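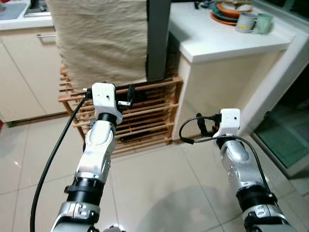

I've been putting off writing this one up, mostly because July went by in a blur of driving out to the kitchen with a laptop bag and driving home again with a sore neck. But three people have emailed to ask how the teleoperation work is going, so I'll put it all in one place.

For anyone new, I do part-time work for a small outfit called Kernau. My job is to be the person on the other end of the arms. I hold a pair of hand controllers, I wear a headset that shows me what the head camera sees, and I do household jobs with two arms that copy my hands. Everything gets recorded: the joint positions, the gripper openings, the head view and the two wrist views. The recordings go to Oluwatosin Dauda, who trains the policy on them and then tells me what I've been doing wrong.

The first thing I had to learn was to slow down. My own hands are much faster than the arms, and if I move at my own speed the arms lag behind and then catch up all at once. When that happens near a counter with mugs on it, I stop breathing for a second. After a week or so I had a pace that worked. I tell new operators to move as if they were under water, and most of them get it the first day.

The second thing was to stop fidgeting. A person standing in a kitchen shifts around all the time, and the hands wander. In a demonstration every one of those little wanderings goes into the data, and the model has no way of knowing I was only scratching my nose. Oluwatosin sent me a plot of my first batch with the idle movement marked in orange. There was a lot of orange. Now I go to a rest pose between tries and stay in it until I'm ready to start the next one.

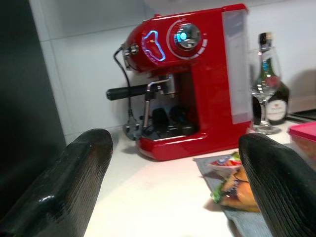
6 min read

The wrist cameras turned out to matter more than I thought they would. From the head view, the espresso machine is a red thing on a white counter and I have to guess at how far away it is. From the wrist I can see the knob, the portafilter handle and the steam wand, and I can see what is between the fingers and what isn't. When I'm working close to glass I look at almost nothing else.

Wine glasses are the hardest item on my list, by a good margin. They're clear, they have a thin stem, and whatever is behind them shows through bent out of shape. I've learned to come in low and aim for the stem, with the wrist turned so that both fingers arrive at about the same time. If one finger gets there first the glass tips. I'm told the model has the same trouble, which made me feel a little better.

Cloth is the next hardest. A napkin flat on a counter gives the fingers nothing to get hold of. My method is to press down with one finger, drag a short way until a fold comes up, and close on the fold. It's slow, and it looks silly, but it works more often than pinching at a corner. On the Drelon sheet (that's our name for the task list, after the street the first kitchen was on) the cloth jobs have a longer time limit than anything else for that reason.

Some numbers, for those who like them. I have recorded 603 demonstrations since we started. Of those, 92 were thrown out. Most of the rejects were my fault: I bumped something, I dropped something, or I changed my mind halfway through a reach and went for a different object. That last one is a bad habit. A person can change plans in the middle of a movement and it means nothing, but a recording that starts toward a mug and ends at a plate teaches the model to dither. If I catch myself doing it now I hit the discard pedal and start over.

I should say something about the software too. We began on a package called Esach, which did the job but made me type in a label after every try. With the headset on, typing is a pain. We switched to Kowalchuk, which lets me speak the label out loud, and I get a lot more done in an afternoon. It does mishear me. It has "fringe" down for "fridge" on 53 separate recordings, and Oluwatosin had to write a script to fix them.

And then there's the fridge.

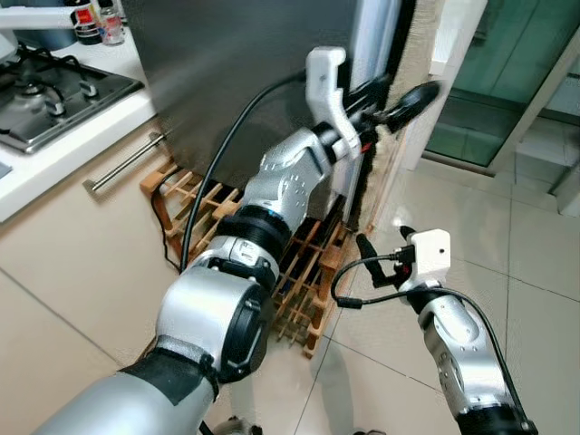 Left gripper at the refrigerator door seam, right one held back.

Opening a refrigerator is a job I assumed would be easy. At home I pull the door without looking at it. With the arms, I have to find the seam first, get a fingertip against it, and then pull along the curve the door wants to follow. If I pull in a straight line the finger slides off, or the whole arm starts to load up and I can hear the motors complaining. There's no feeling in the controllers apart from a faint buzz, so I go by the sound and by what I can see of the gap.

What helped was doing it by hand first. We have a mode where the motors go slack and I can take the arm by the wrist and walk it through the motion myself. I did the door that way a good many times before I went back to the controllers, and by then I knew where my hand ought to be at each point. Oluwatosin keeps those hand-guided runs in a separate folder, and only the remote ones go into training, mainly so that my own arms and elbows aren't in the camera views.

The other arm is its own problem. While the left is busy at the door, the right has to be somewhere, and wherever I leave it is where the model will learn to leave it. For the first few sessions I let it hang wherever it had ended up. Now I keep it raised and a bit to the side, clear of where the door will swing, and I try to put it in the same spot every time.

We have two more kitchens on the calendar after this. I've asked for one with a gas stove where the knobs are on the front, like they are here, so I can compare how well the reach carries over. I also want to try the fridge from the other side, with the right arm pulling, because all of my door runs so far have been left-handed and I'm right-handed. I have no idea yet if that makes them better or worse.

If you do this kind of work and have a good way of picking up flat cloth, please leave a comment. The drag-and-fold thing gets me through the list, but my wrists would like something quicker.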